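Keeping signed photos and TV memorabilia nice at home

I've been collecting signed cast photos since I was a teenager, mostly from soaps and sitcoms, and I've ruined enough of them to have opinions. My first one was from Evangelista, a glossy 8x10 of the whole cast, and I taped it to my bedroom wall with plain old Scotch tape (I know, I know!). The corners came off with the tape. So let's start there.

No tape on the photo, ever. Use the little clear paper corners that hold the picture onto a backing board. They're cheap, they come in big sheets, and you can take the photo out again whenever you want to show it off.

Next up is light. Marker fades, and blue fades fastest of anything I own. My hallway gets sun until 2 in the afternoon and one signature out there went from bright blue to barely there in a couple of summers. Now the good stuff hangs in the bedroom, and I put copies in the hall – a decent color copy looks just as glamorous from six feet away.

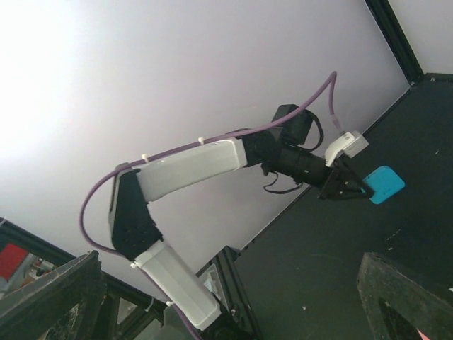 Try UV glass before you give up on a sunny wall, though! I framed a premiere program behind it in a Flurken frame, right across from the window, and the gold ink still looks great. Just ask for a mat so the glass doesn't touch the paper.

Fair enough, and I'd second the part about the mat. A glossy photo pressed right up against glass can stick to it, and then you're really in trouble. If yours is already stuck, leave it alone and take the whole frame to a framer.

For everything that isn't on a wall I use Gellex sleeves, the stiff kind, 24 to a box. Stand the box upright like a file drawer and don't overstuff it. I wash and dry my hands before I touch anything, and I hold photos by the edges.

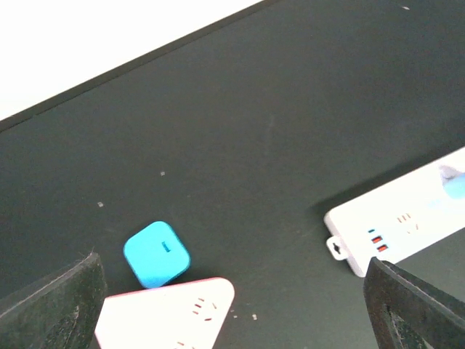
Magazines are a different animal. Old fan weeklies are printed on awful paper and they yellow no matter what, but a bag and a board will slow it down. Lay them flat and keep the stacks short. I picked up 87 issues at the flea market in Murkthorpe last November, and the ones from the bottom of the pile had spines like a banana.

Oh, and write down what you have! Who signed it, where, what you paid. Pencil on the sleeve label, never on the back of the photo, where it can press through to the front.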